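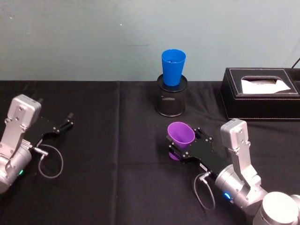
Duven planner, bimanual bench

Gallery for the Duven motion planner, 6 Mar 2024. Both arms run from one process, with separate gripper queues and a shared collision model. The planner replans every 20 ms. Mesh surfaces return patchy depth, so the holder is modeled as a solid cylinder — the cups are fitted from their rims.

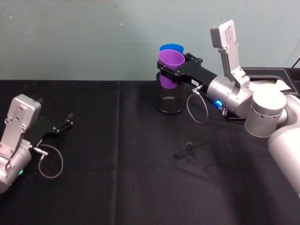
Right gripper on the purple and blue cups, at the mesh holder. Left gripper open.

Collision model and queue code: Nicanor Alarcón. Cup fitting: Fidel Mansilla. Logs are filed under run 106.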